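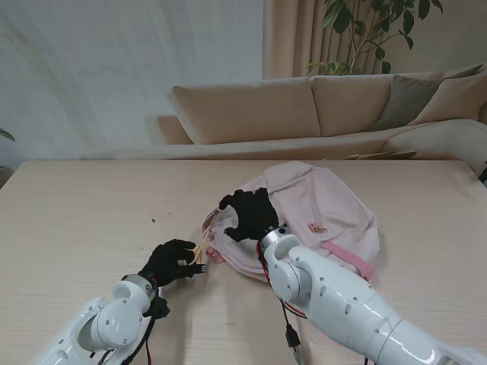 帮助中心 > 账户与资产 > 质押与赎回 > 常见问题

7月更新 整理:Kęstutis Mägi

分享 70 评论 564

本页汇总 Clarkora 钱包用户关于质押、赎回和奖励发放的常见提问。交易手续费、法币入金请看对应栏目。

一、基本概念

质押是什么意思?

把支持权益证明机制的代币锁定在网络中,委托给验证节点参与出块和确认交易,网络按规则发放奖励。奖励以同种代币计算,代币本身的市场价格照常涨跌。奖励数量增加了,折合成法币的价值仍可能减少。

质押和存款一样吗?

不一样。质押没有存款保险,也没有固定利率。页面上显示的年化数字是按前一个周期的实际奖励折算出来的,每个周期都会变。

代币锁定后归谁?

在 Clarkora 钱包里,代币由您自己的私钥控制,验证节点只有出块权,不能转走您的本金。如果您是通过交易所质押,代币由交易所代管,请以对方的用户协议为准。

二、开始质押

最低数量是多少?

Skondholm 网络最低 70 枚,Olvera 网络没有最低要求,但数量太小时,奖励可能不够支付领取时的网络费。

要不要把全部余额都质押进去?

不建议。请在可用余额里留一点代币,赎回、领取奖励、更换节点都要支付网络费。客服收到的“无法赎回”的工单里,有很大一部分就是可用余额为零。遇到这种情况,往同一地址转入少量代币即可继续操作。

怎样选择验证节点?

节点列表里有三项数据值得看:佣金比例、在线率、是否有罚没记录。佣金为零的节点不一定划算,有些节点会在吸引到足够委托后上调佣金。上调前钱包会推送通知,请保持通知开启。

可以同时委托给几个节点?

每个地址最多五个。分散委托可以降低单个节点出问题时的影响,不过每次委托都单独收取网络费。

硬件钱包能用吗?

可以。连接后在设备屏幕上核对节点地址和数量,再按确认。目前 Olvera 网络的“更换节点”功能在硬件钱包上还不能使用,需要先赎回再重新委托。

三、奖励

第一笔奖励什么时候到?

Skondholm 网络在委托生效后的第二个周期开始计算,第三个周期发放。每个周期为 900 个区块。Olvera 网络每天上午九点结算一次,当天九点以后委托的,从次日结算开始计入。

奖励会自动复投吗?

默认不会。在“质押详情”里打开“自动复投”后,累计奖励达到 1 枚时会自动追加到原节点。复投部分同样受赎回等待期限制。

这个周期的奖励比上个周期少,是不是出错了?

多数情况是正常波动。全网质押总量上升时,每枚代币分到的奖励会下降。也请检查一下您的节点是否有过离线,离线期间不产生奖励。如果节点状态一直正常,而奖励连续两个周期为零,请提交工单并附上地址,不要附私钥或助记词。

奖励要交税吗?

各地规定不同。有的地区在收到奖励时按当时的价格计入收入,有的在卖出时才计算。我们不提供税务意见。您可以在“记录”页面导出表格,里面有每笔奖励的时间、数量和当时的参考价格,单次最多导出 200 条,超过的请分段导出。

四、赎回

赎回要等多久?

Skondholm 网络需要等待 14 天,Olvera 网络需要等待 3 天。等待期由网络规则决定,钱包无法缩短。等待期间没有奖励,代币也不能转出或卖出。

可以取消赎回吗?

Skondholm 网络可以,在等待期结束前点“撤销”,代币会回到原来的节点。Olvera 网络不支持撤销。

等待期已经结束,余额为什么没有变化?

Skondholm 网络需要手动点一次“提取”。Olvera 网络会自动到账,如果没有显示,请先下拉刷新,再到区块浏览器核对地址余额。浏览器里有而钱包里没有,一般是本地缓存的问题,退出后重新登录即可。

流动性质押凭证是什么?能不能提前换回来?

通过 Fevudier 协议质押时,您会得到一种凭证代币,可以在市场上卖出,不用等待赎回。卖出价格由市场决定,行情波动大的时候可能明显低于对应的代币价值。Fevudier 是独立的第三方协议,其智能合约风险由使用者自行承担。

五、风险与安全

什么是罚没?

验证节点长时间离线或重复签名时,网络会扣除一部分质押代币,委托给该节点的代币按比例一起扣除。罚没无法追回,钱包也不赔付。节点被罚没后,建议您查看其公告,再决定是否更换。

有人自称客服,说可以帮我提前解锁,可信吗?

不可信。没有任何人可以绕过网络的等待期。我们的客服不会主动私信用户,不会索要助记词,也不会要求先转账“激活”账户。如果已经泄露助记词,请马上新建钱包,把还能转出的资产转走,并对质押中的部分发起赎回。赎回到账后可能会被对方抢先转出,请同时联系客服登记。

手机丢了,质押的代币还在吗?

在。代币记录在链上,与手机无关。在新设备上用助记词恢复钱包,质押状态会自动同步。没有备份助记词的,我们无法帮助找回。

Clarkora 停止运营了怎么办?

您可以把助记词导入其他兼容钱包,继续查看和赎回。助记词采用通用标准,导入时请选择正确的网络。

六、联系我们

工单多久有回复?

通常在一个工作日内。提交时请写明网络名称、钱包地址、交易哈希和出现问题的大致时间。本栏目的技术内容由 Macario Xolalpa 审核,发现错漏可以在下方评论区留言。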